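Giving Up on the Good Calendar

Posted July 9, 2023

In February I bought a planner. It had 337 pages, a ribbon, and a spot on every page to write down what I was grateful for. By the second week I was grateful for lunch, eleven days running.

My friend Orathai Wongsuwan keeps her whole life on the backs of envelopes and has never missed a dentist appointment. I have missed three, one of them while sitting at home filling in the planner. She says I like stationery and don't like doing things, and I've been trying to find the hole in that argument ever since.

So the planner went in the drawer, next to the label maker (used once, to label the label maker). I tried an app called Oltus instead. It sent me 90 reminders in the first week, mostly about setting up reminders. I deleted it and felt more organized than I had in months.

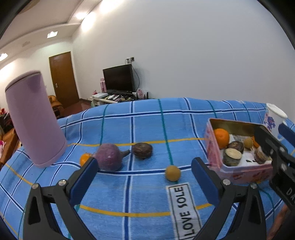
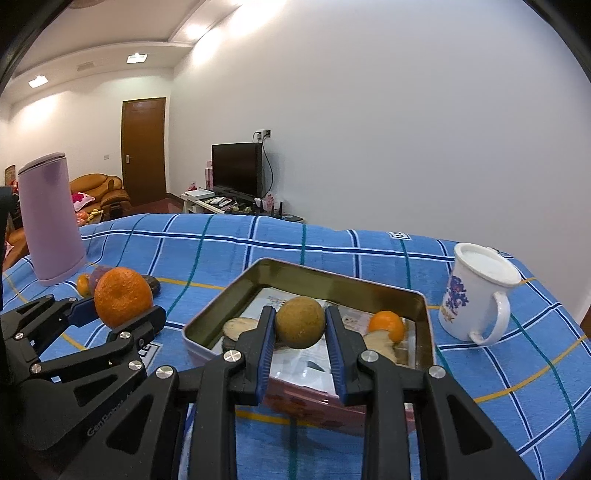 My current system is one list, on paper, no longer than my hand. Monthly goals are out, and so is anything with the word "journey" in it. If a thing is still there after three lists, I either do it or admit I was never going to. "Eat more fruit" has been on there since spring, and there's an orange over that blue plaid, so I'm crossing it off. "Regrout shower" is on its fourth list and I think we both know how that ends.

The planner is still in the drawer if anyone wants it. Most of it is blank.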